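Reports / Small Grants / Kanden Kit Library

Progress report: sorting and storage stream, March
Prepared by Frøydis Nordin for Normunds Šimkus, Gratavcombe Program Office

1. Scope of this report

This report covers the sorting and storage stream of the Kanden Kit Library grant. The stream deals with how small items are grouped in open trays and bins at the sorting table before they are boxed for loan. Cataloguing and delivery are reported separately by Edvin Isaksson.

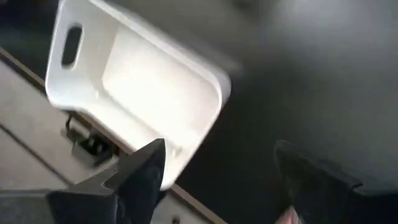
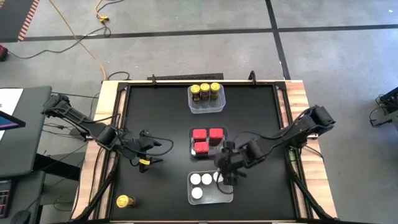 Trays and bins at the Kanden sorting table.

2. Work completed

The sorting layout has been changed from a row along the back of the table to a single column running away from the operator. Each container holds one class of item. Jars go in the far position, blocks in the middle and small discs nearest the operator. The far position was assigned to jars on the basis of height: a tall item placed in front obscures the contents of the containers behind it.

The written procedure has been revised to match. It now states that a container is filled from the far edge toward the operator, that jars are placed upright with the lid up, and that any item found outside a container is returned to its class before the next class is started. The earlier wording left this last point to the operator's judgement, and two operators read it differently.

White trays with a handle slot have been retained for carrying. Clear containers are preferred for items that stay on the table, as the contents can be checked from the side without lifting anything.

3. Stock position

The grant schedule calls for 400 kits by the end of the funding period. To date 313 have been sorted, boxed and entered in the register. The remaining 87 are dependent on the second delivery of lidded jars from Bravo, which was short by one carton. The supplier has acknowledged the shortfall and the balance is to be sent to the Farkham store.

Blocks were purchased in a single lot of 1,000 and no further order is expected. Discs are adequate for the current schedule. Colour matching between lots has not been a problem for the blocks, but jar lids from different lots vary slightly in shade. Lots are being kept apart until the boxes are closed.

4. Issues

4.1 Tray stacking. The rims of the white trays bind when the trays are stacked damp after washing. Aslak Haugland has moved the drying rack to the other side of the store and trays are now left overnight.

4.2 Labels. Adhesive labels on the clear containers lift at the corners. A printed card in a sleeve is being trialled. It adds a little to the cost per container and can be absorbed within the consumables line.

4.3 Storage. Shelf space at Farkham is adequate for closed boxes but not for partly sorted stock. A request for one further bay has been lodged with the building manager and is unanswered at the time of writing.

5. Budget

Expenditure on containers is within the approved line. An order for 32 additional clear containers has been placed against the remaining balance. No variation to the grant is sought. The freight cost on the short jar delivery is in dispute and has been left out of the acquittal until the supplier issues a corrected invoice.

6. Next period

- Receive and check the outstanding jars at Farkham.
- Complete and register the remaining kits.
- Finish the label trial and update the procedure.
- Hold one Saturday session for new operators, led by Zoriana Nechyporuk.

Queries on the stock register should go to Edvin Isaksson. Queries on the procedure should come to me.

Related reports
Kanden Kit Library: cataloguing stream
Kanden Kit Library: delivery and returns
Farkham store: shelving and access
Small Grants: acquittal form and guidance notes

This site uses cookies to remember your settings. By continuing to browse you agree to our cookie policy.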